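Handout 4, Working Rules for Shared Benches
Robotics practical, Rellville site
Revised February 11, 2020

Bring this to every session. It replaces the October version, which ran to two sides and was mostly used for resting tea on.

## 1. What counts as a rule

There are three sorts of instruction in this course and they get muddled. A *standard* is written by people outside this building and you can be failed, fined or sued by reference to it. A *house rule* is written by us, usually the week after something got bent. *Good practice* is what you do when you're tired and there's nobody about to check. The exam covers the first. Your marks for the practical depend mostly on the other two.

The bench exercise for this term is sorting: small pieces, several containers, one class of piece to each container. It looks like something you mastered at nursery. Please keep that thought to yourself until you have watched an arm fail to do it for a whole afternoon. 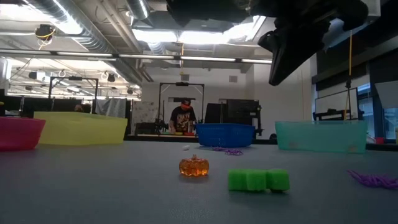 **Who is allowed to start a run?**

The person named on the run sheet, after saying "starting" out loud and hearing everyone at the bench reply. A nod is no good. Neither is a thumb.

The reply matters more than the announcement. Last year's groups were excellent at announcing things to people wearing headphones.

## 2. Before power goes on

1. Fill in the top of the run sheet. The name goes in the box marked *name*.
2. Find the stop button, put your hand on it, take your hand off it. Do this every session, including the sessions where you remember perfectly well where it is.
3. Walk the whole way round the bench. Look at the floor as well as the table.
4. Check that the speed limit in the Mivine panel reads 200 mm/s. If it reads anything else, somebody has been enjoying themselves. Reset it and write that down.
5. Tie back hair, remove lanyards, roll up anything that dangles.

## 3. Containers and the limits of reach

Each container has a zone, and each zone belongs to one arm or to both. The zones are set in Fevis, and Fevis believes whatever you typed. It doesn't know that you shoved a basket sideways to make room for your elbow.
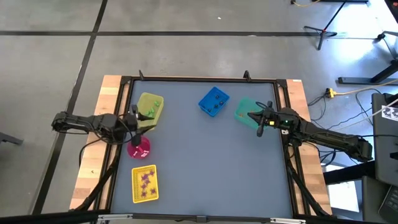
Shared zones cause most of the arguments and nearly all of the scratches. The house rule is that only one arm may hold a shared zone at a time, and it must let go of the zone before the other arm asks for it. Private zones are easier, and you should lay out your bench to get as many of them as you can. With the left gripper at the yellow-green bin and the magenta bowl, and the right one over at the teal-green bin, each has its own side to work on and the middle stays clear. If you find both arms wanting the middle at once, your layout is wrong, however clever the planner is.

Further points on containers:

- Don't move one during a run. If it must move, stop, move it, update the zone, start again with the full call and reply.
- A tilted container is a fault. Log it, even if pieces are still going in.
- Dropped pieces stay where they fall until the run has ended. The urge to help is strong and is the main reason section 4 exists.

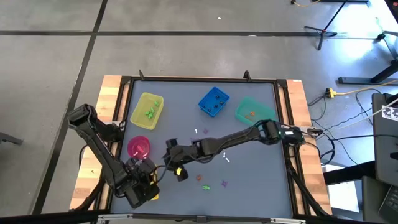

## 4. Hands

Hands stay outside the black framing while either arm has power. This applies to a paused arm. A paused arm is waiting for an instruction, and you don't know who is about to give it one.

To reach in:

1. Stop both arms, even if only one is in your way.
2. Say "hands in". Wait for the reply.
3. Do the one thing you came to do.
4. Say "hands out". Wait again.

No tongs, rulers or pens as a substitute for hands. We have had this conversation.

## 5. Logging

The Mosoti log held 2,446 entries at the end of last term. Of these, 960 had a blank comment field. "Fine" and "weird" are also treated as blank.

A usable comment says what you expected, what you saw and what you changed. Two lines will do.

**For next time:** read sections 1 to 4 again, sketch a zone layout for five containers, and mark on it who holds what. Pencil is best.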